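Unit 4: Tolerances, Fits and Stack-Up
Course handout, Introduction to Manufacturing
Instructor: Venla Koivisto
Revised 07/02/2026

Read this before the second lecture of the unit. Bring the problem sheet and a calculator. The material on bearings from Unit 3 is assumed.

1. Why drawings carry limits

No part is made to an exact size. A shaft drawn at 50 mm will come off the lathe slightly over or slightly under, and the next one will be different again. The drawing has to say how much difference is allowed. The gap between the largest and smallest allowed size is the tolerance.

A tight tolerance costs money. It means slower cuts, more frequent tool changes, more inspection and more scrap. A loose one is cheap to make but may give parts that rattle, leak or will not go together. The designer's job is to ask for the loosest tolerance that still lets the part do its work. Students tend to put the same tight figure on every dimension. Please don't do this in the project. An outside face that touches nothing can usually be left to the general tolerance in the title block.

2. Terms

Nominal size: the size used to name the dimension.
Upper and lower limits: the largest and smallest sizes accepted.
Deviation: the difference between a limit and the nominal size.
Allowance: the planned difference between mating parts at their tightest condition.
Datum: the surface, line or point that other dimensions are measured from.

Datums matter most when a part is held in a fixture. If the drawing measures from one face and the fixture locates on another, the error between those two faces is added to every cut.
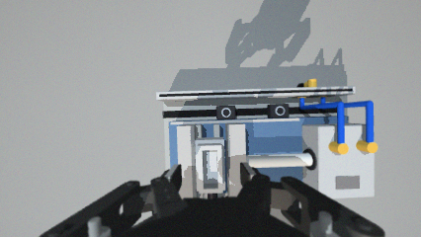
Fig. 4.1. Fixture on a flat surface, gripper open.

3. Kinds of fit

A clearance fit always leaves a gap. The smallest hole is larger than the largest shaft. Use it for parts that must slide or turn, and for pins that will be taken out often.

An interference fit never leaves a gap. The smallest shaft is larger than the largest hole, and the parts are pressed together or the outer one is heated first. Check the stress in the outer part, and remember that taking the joint apart may damage it.

A transition fit falls in between. Depending on the pair of parts, there may be a small gap or a small overlap. It is used for location where the parts still need to come apart with light force.

Most shops work on the hole basis: the hole is kept at a standard size and the shaft is changed to get the fit. Holes are made with reamers, which come in fixed sizes. A shaft can be turned or ground to nearly anything.

4. Stack-up

When several parts sit in a row, their tolerances add. Take four spacers in a housing, each 12 mm with a tolerance of plus or minus 0.1 mm. In the worst case the row is 0.4 mm longer or shorter than nominal.
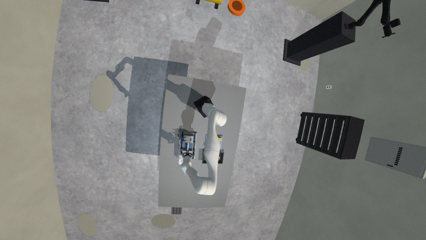

The worst-case method is safe but often too strict for long chains. The other common method takes the square root of the sum of the squares. For the same spacers this gives plus or minus 0.2 mm. It assumes that the sizes vary independently and are centered on nominal. A worn tool that cuts every spacer long breaks both assumptions, so look at the measured data before you rely on it.

5. Case: the Tidberg pump cover

Pirjo Kiiskinen will present this case in the second lecture. Tidberg ordered 4,000 pump covers from Seppälä. Each cover had two dowel holes, and both were dimensioned from the outer edge of the casting. The edge was left as cast. At assembly, 465 covers would not drop onto the dowels, although every hole was within its own limits for diameter.

The fault was in the spacing. Each hole position could move by its full tolerance from the edge, so the distance between the holes could change by twice that amount.
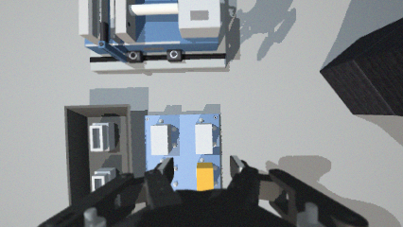 The revised drawing made the first hole a datum and gave the second hole's position from it. The second hole also became a short slot, which took up the remaining error along the line between the dowels. Neither change called for a new machine.

Problems, due at the start of the July review session

Rework the spacer chain with a 0.05 mm tolerance on two of the parts. Sketch the pump cover with both dimensioning schemes and find the range of hole spacing for each. Show the working — a bare number gets no credit.

Questions about the sheet go to Sang-wook Lim.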